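Notebook, 21st October
Hand-held grippers: the Ristbridge against our old Sandent

Finally got a proper stretch of time with the Ristbridge, and I have to say I've grown rather fond of it already, though I'm trying hard not to let that leak into the numbers. The old Sandent has served us well since April and I know several of you would defend it to the last screw, so I tried to give both of them the same chance and the same tired wrist (mine, sadly).

What I ran
Same set of objects for both, 34 grasps each, logged through the Custemari controller. I left the sampling settings exactly as we had them last time, so the files should line up with the Hidayat runs if anyone wants to compare. The Sandent log came to 2965 samples before I stopped it.

How they feel
The Sandent is lighter in the hand and I still like its trigger better. The Ristbridge wants a firmer squeeze for the first bit of travel and then goes along very sweetly - you get used to it, but my first few grasps were clumsy and I've kept them in the log all the same. I'd love to know whether a softer return spring would help. We have one in the drawer marked 576, I think, unless somebody has moved it!

Thin things
I was most curious about these, as the Sandent tends to let flat metal pieces swing around between its pads. With the Ristbridge I kept the fingers upright and brought them nearly together, so the blue pads have the thin silver piece on edge between them. I like how much I can still see past the linkage in this position, right down to the mint-green box on the bed.

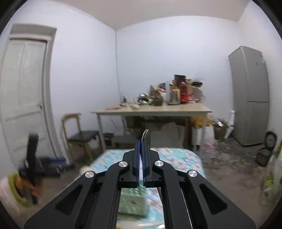 Still to do
Swap the spring and repeat the first ten grasps.
Check the pivots for play, all of them, before and after a long run.
Try the thin pieces again with the Sandent at the same wrist angle, which I forgot to write down the first time - it was 35 degrees for the Ristbridge.
Copy both logs to the shared folder and put the pad notes in with them.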